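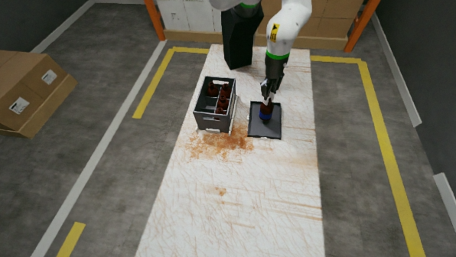 Month two with the Pokalstead bottle handling package, so I'm writing up where we're at. Simulation side only for now. Bit of a long thread.

2/ What it is: a subscription that gives you a ready-made packing cell you can run policies in. You get the arm, gripper, table, tray, crate and bottles, plus a warehouse around it with racking and floor lines. We took the standard tier.

3/ The task we bought it for is bottles between tray and crate. Grip at the neck, lift, line up over a compartment, lower. Sounds simple. The partitions are thin and the bottle is swinging a bit by then, so the lowering is where most of our failures are.

4/ Numbers. We've run 1,184 episodes since the start of June. Wenceslao Villaseñor set up the batches and I went through the failed ones by hand. Neck grips are good. Placing next to a bottle that's already in the crate is noticeably worse than placing into an open corner.

5/ Surface variation is the bit I rate highest. You can have the tabletop come up clean, or scratched all over with rust-coloured staining on it. Our old setup had a plain white table every time and the vision model fell over as soon as it saw a mark.

6/ Lighting variation is weaker. There are 6 presets and they're too close to each other. I've asked for a proper slider. Normunds Rozīte on their support desk says it's on the list, no date.

7/ Glass. Dark brown bottles look fine to me at working distance. Labels are a flat band of colour, so if your job depends on reading a label you'll need to bring your own artwork. We don't, so it hasn't mattered.

8/ Install took me an afternoon. The docs skip a step where you set the units for the crate model. If your crate loads in at the size of a shipping container, that's the step. Change it to millimetres and reload.

9/ Speed: 30 cells in parallel is comfortable on our machine. At 40 it still runs but the contact behaviour gets odd and bottles jitter in the gripper. I wouldn't trust results from up there.

10/ Someone asked how it compares with Cakeck. I trialled Cakeck last year. Better looking, and the grasping tools are easier to learn. But you couldn't swap the crate without paying for a custom job, and we use three different crates. That ruled it out for us.

11/ Cost: I can't share our quote. It's per seat, billed yearly, and the academic rate is a fair bit lower. Ask before you sign up, as it isn't on the website.

12/ Would I renew? Yes on the standard tier. I'd hold off on the higher one until the lighting is sorted.

13/ Next job is the same task on the real arm at our Stuvutham site. Silvan Prantl is organising the crates. I'll add to this thread when there are results.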